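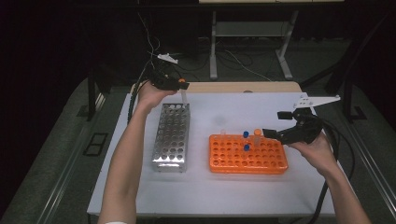

Galtano 1111 and Trara Low: two test tube racks compared

Reviewed by Hryhorii Pasichnyk
Mon 14 September

Racks get bought once and then used for years, usually without much thought. We replaced ours in June at the Farnarbridge teaching lab and ended up with two types on the same bench: the Galtano 1111, a tall perforated metal block, and the Trara Low, a flat orange plastic rack with a dense grid of wells. The tubes have orange, dark blue or white caps, the same stock for both racks. What follows covers fit, stability, cleaning and price.

Fit

The Galtano has round holes in the top face and more rows of them through the side walls. A tube goes in deep, and only the cap and a short length below it stay above the top plate. Side play is small. A tube lowered straight down drops in cleanly; one lowered at an angle catches on the rim of the hole and has to be lifted and tried again. The rims on our unit were deburred on the top face but less carefully on the sides, where I found two rough spots with a cotton swab. They don't touch the tubes. They do snag a glove.

The Trara holds tubes in shallow wells. Less of each tube is supported, so a full one leans slightly toward whichever side it was released from. The lean is harmless with caps on. With caps off I would leave every second well empty, which wastes much of the advantage of a dense grid. The wells are close enough together that gloved fingers brush the neighboring caps when the rack is full.

Stability

Height works against the Galtano on paper, but the weight makes up for it. I pushed it sideways at the top edge with a spring scale and it slid before it tipped, both empty and with one outer row filled. On a smooth white benchtop it slides more easily than I'd like. Tamošiūnaitė sells adhesive silicone feet that fit the base and stop this; a strip costs very little and takes a minute to apply.

The Trara is low and wide and can't realistically be knocked over. It is also light, and an empty one moves when a sleeve touches it. Loaded, it stays put.

Visibility

You can check fill levels in the Trara from across the bench. In the Galtano the walls hide most of the tube, and looking through the side holes gives you a partial view at best. If the work depends on reading a meniscus or spotting a pellet, you will be pulling tubes out to look. The orange plastic is easy to find on a crowded bench, but orange caps over an orange rack are harder to pick out than the same caps over bare metal. Users who pair the Trara with orange-capped tubes should consider another cap color.

Cleaning

Both racks went through 69 wash cycles between June and the end of August. The Galtano drains well through the side holes and came out with light water spotting and no corrosion that I could find. The Trara keeps water in its wells unless it is dried upside down. Its surface dulled a little over the same period. One corner has a shallow warp, small enough that it shows only against a straightedge.

Price

We paid 144 for the Galtano and well under a quarter of that for the Trara, both before tax. Galtano supplies no label strip. Trara does, though the adhesive failed in the first week of washing.

Verdict

Galtano 1111: recommended for storage, transfer and wet work, with silicone feet added. Deduct a point for the side finishing.

Trara Low: recommended for capped tubes and for any bench where levels are read by eye. Dry it inverted and keep it out of the hottest cycle.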